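Ticket 194 – gripper compare, Rernard jaws vs Dustent soft tips
Status: open
April

Problem as reported: arm sorts packets into the cream bins fine on the long tapered fingers, then misses or nudges the bin wall as soon as the wrist camera is used for the last bit of the approach. Wanted to know if it's the fingers, the camera or the Momer controller. Snack bags, cartons, cans, the usual shopping.

First thing checked – how much view the fingers take up. Quite a lot. Tips end up just short of the front wall, and the can down on the left is partly behind the left finger.

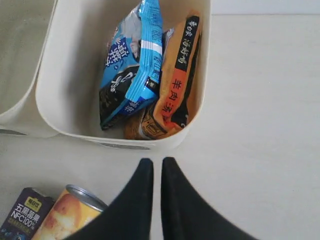

Esi Nartey
Test technician, handling cell

Tried in this order.

1. Power cycled the Momer. No change.

2. Re-ran hand-eye calibration, 80 poses. Error came down a bit, still nudging. Kept the new file anyway.

3. Swapped the wrist camera cable for the one off the Drummond arm. No change, swapped back.

4. Checked the bin markers. Triangle, square, circle, all black marker pen, all scribbled by hand. Fixed camera reads them first time, every time. Wrist camera drops the triangle on close approach. So detection is ok untill the fingers get in the way.

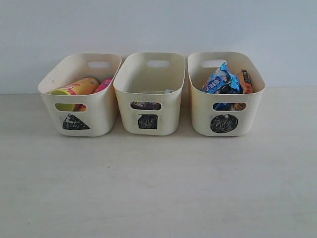
Bin markers: triangle, square, circle.

5. Put the approach height up in the config. Better on the square, triangle still drops out. Log says "marker lost" and then the arm carries on to the last known pose, which I don't like at all. Should stop. Raised separately with whoever looks after the Momer side.

6. Slowed the last part of the move to half. Makes it easier to watch, nothing else.

7. Looked at the wrist view frame by frame on the left bin. Tips sit right over the lower part of the triangle. Detector wants the full outline, gets half of it, gives up. The square next door is clear of the fingers and reads ok.

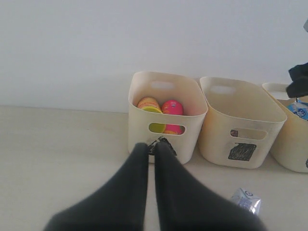 Esi Nartey

Carrying on after lunch. Options as I see them:

– move the camera out on a longer bracket. Means a new calibration and probably fouls the cable at full wrist turn
– lock the bin pose from the fixed camera and ignore the wrist one below a set height
– shorter fingers

Did the second one first becuase it's free. Full run of picks, 74 good, 2 on the floor. Both drops were crinkly bags slipping out at the top of the lift, so that's grip and not vision. Closing force is still on the default, will try it higher tomorrow.

Then the squared-off jaws. Flat pads, matte black. Bags sit better between flat faces but I don't trust them on the chip canister, it wants to roll. Canister, milk carton and juice box are the next three to sort, in whatever order the planner likes.

Not closing this. Wrist view workaround stays in for now, config saved under the ticket number. Still to do: closing force, bracket drawing, marker lost behaviour.
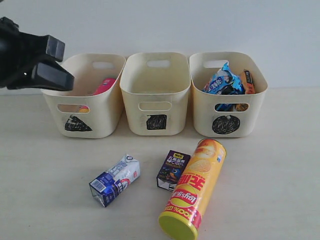

Comments

Marek: had the same marker dropout on our cell. We moved the symbols up the bin wall near the rim and left the camera where it was. Took ten minutes. Worth a go before you cut a bracket.

Esi Nartey: handle hole is in the way up there, but could go to one side of it. Will try.

dustbowl: thin rubber sheet on the flat pads sorted our canister rolling. Needs replacing a lot though – ours goes shiny and then it's worse than bare.

Marek: what closing force are you on for the bags?

Esi Nartey: default still. Will post the number when I have one that doesn't crush anything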